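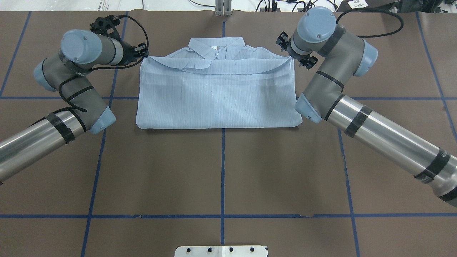
The two-arm folding cell at Trindley with a folded shirt on the gridded work surface.

The fault that stopped the folding cell at Trindley in September left almost nothing in the log. Piret Lūse, who runs the cell, found it by reading motor current traces from the left gripper, one fold at a time.

"The controller reported a completed grasp every time," she says. "It had a finger position and a closed flag, and it treated those two as proof that cloth was being held. On a shirt that is a weak test. Two layers of cotton are thin enough that closed on fabric and closed on air look nearly the same."

The first visible symptom was a collar pulled out of line. The arms lift together at the yoke, and if one side has no grip the other drags the garment across the table. In a run of 400 shirts, 15 came out skewed. The operators put it down to wrinkles at the start of the fold and adjusted the flattening step, which changed nothing.

The safety matter came later. On one cycle the left gripper missed the cloth and closed on the paper that covers the table. The lift began as usual. The paper tore along a tape line, the arm met more resistance than it expected, and the collision monitor should have stopped both arms within 100 milliseconds. It stopped the left one. The right arm finished its move.

"That is the part I wrote up first," Lūse says. "A bad fold costs you a shirt. One arm moving while the other is in a protective stop is a different class of problem, and a person reaching in to clear the paper would have assumed both were down."

No one was inside the marked zone at the time. The cell was locked out the same afternoon and stayed that way for nine days.

The cause was a configuration error. The arms have separate controllers, and the stop signal between them passes through a relay unit supplied by Fondell. After a firmware update, the unit went back to its default setting, in which each channel is handled alone. The emergency stop button was wired separately and still cut both arms, so the daily check passed.

"We tested the button every morning," she says. "We did not test a protective stop on one side and look at the other. It was in the commissioning procedure and had never been carried over to the daily sheet."

The relay setting is now read back at power-up, and the cell will not enable motion if it differs from the stored value. The grasp check was rewritten as well. It compares motor current during the last part of finger travel against a reference for the fabric, then repeats the comparison after a short lift - 15 millimeters - before the main move starts. The second check adds time to each fold. Lūse has been asked to shorten it and has declined so far.

The new version has run 1000 cycles with three missed grasps, all caught at the short lift. Two of those were at the collar, where the layers are uneven and the reference current is hardest to set.

"I would like a tactile sensor in the fingertip," she says. "Vilmont has one on trial and we are waiting for their numbers on wear. Until then I trust the current reading on flat cotton. I don't trust it on knits, and we are not running knits."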